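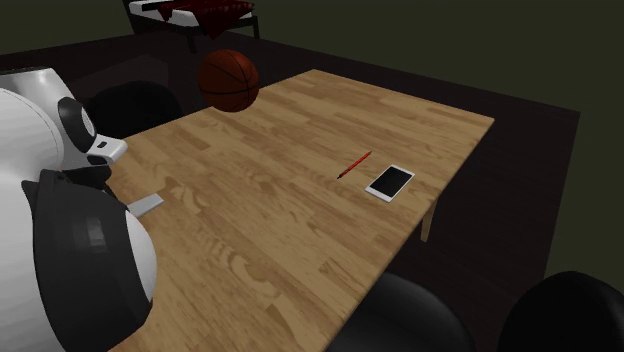
4.2 Fitting sessions and follow-up

Participants were seen at the Jarkcombe clinic, first visit in March, second visit six weeks later. 39 adults, all first-time hearing aid users, all with mild to moderate loss in both ears. Two dropped out before the second visit (one moved away, one did not want to go on). Their first-visit data are kept in Table 3 but not in the paired tests.

All fittings done by the same two audiologists. Same room, same test box, same order of steps: ear check, pure tone test, speech test in quiet, speech test in noise, then fitting. Real-ear measurement came after the first fit and again after any change to the gain. Where the measured output was too far from target in the high bands we adjusted by hand and measured again. No one left the room without a final real-ear curve on file -- this matters for section 5, where the question of undershoot comes back.

Targets came from the clinic's usual fitting rule. We did think about comparing rules but the sample is too small for it and that was never the aim. The aim was follow-up. Specifically, does a structured second visit change how many hours a day people wear the aids, compared with a visit on request only?

Group A got the structured visit. Group B got a phone number and an open invitation. Group B did also come back at six weeks, but only for measurement, and no counseling was given untill the data had been taken. Assignment was by sealed envelope, drawn by Godelieve Dewulf, who had no part in the fittings.

Wear time was read from the log inside the aids. Self-report was also taken, on paper, before the participant saw the log value. The two do not agree well. People said they wore the aids longer than the log showed, in both groups, and the gap was larger for those with low use. Same pattern as in our pilot at Rurnden. We use log values from here on and report the self-report only in the appendix.

A note on the log. It counts time switched on, which is not the same as time in the ear. An aid left on in a drawer counts as worn. We looked for this by hand: long unbroken stretches through the night with no change in sound level were marked and taken out. Cor Jansen did the marking without knowing the group. A second pass by Dewulf on a subset gave the same result apart from a few short stretches, which were settled by talking it over.

Figure 4. Mean daily wear time by group, weeks one to six, from device log after removal of idle stretches. Bars show the 95 percent interval. Left ear only; right ear was close to identical and is left out.

As Figure 4 shows, the groups start together and drift apart after week two. Group A holds steady. Group B drops, mostly in weekend use. The drop is not spread evenly: a handful of participants nearly stop, the rest barely change. So the group mean hides more than it tells, and we give single lines per person in the appendix as well.

Why did they stop? From the exit forms: own voice sounds boomy, trouble with the battery door, restaurants too loud. All fairly small things, and mostly fixable in one visit. Vent size changed, a different dome, noise program explained again. In Group A the same complaints came up and were handled on the spot. We can not say from this design whether it was the fix or the talk that helped. Probaly both.

Speech in noise scores did not differ between groups at six weeks. Expected, given that everyone was tested with a verified fit and fresh batteries. The score tells what the aid can do on the day, wear time tells whether it gets used. Vanhove's earlier clinic notes make a similar point, though without log data.

Limits. One clinic. Small sample. Six weeks is short -- drift may go on after that, or people in Group B may come back by themselves. The Pustard cohort is being followed for longer and will be reported separately.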